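How a council seat is filled when someone leaves early
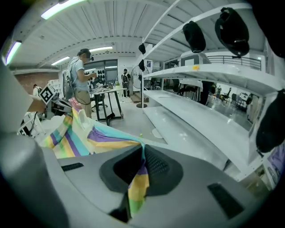

A town council is a group of people chosen by voters to make decisions about local matters, such as parks, bins and bus shelters. Each member holds one place on the council, called a seat. Letcombe has seven seats.

Sometimes a member leaves before the term ends. The seat is then vacant, meaning empty. In Letcombe this happened in February, when Edeltraud Wyss moved to another town and gave up the seat for Wuvside ward. A ward is one part of a town that votes for its own member.

The steps are as follows.

First, the council puts up a notice saying that the seat is vacant. Voters can then ask for an election. A special election for one empty seat is called a by-election.

Next, people who want the seat fill in a form. They are now candidates. Wuvside had two: Janaka Karunaratne and a shopkeeper named Bhattacharjee.

On polling day, each voter marks a paper in private and puts it in a sealed box. When voting closes, the box is opened and the papers are counted. A paper with two crosses cannot be counted – it does not show which candidate the voter wanted.

In Wuvside, 79 papers were marked for Karunaratne and 32 for Bhattacharjee. The candidate with more votes takes the seat.

The new member does not get a full term. The seat is held only until the next ordinary election, when all seven are voted on again.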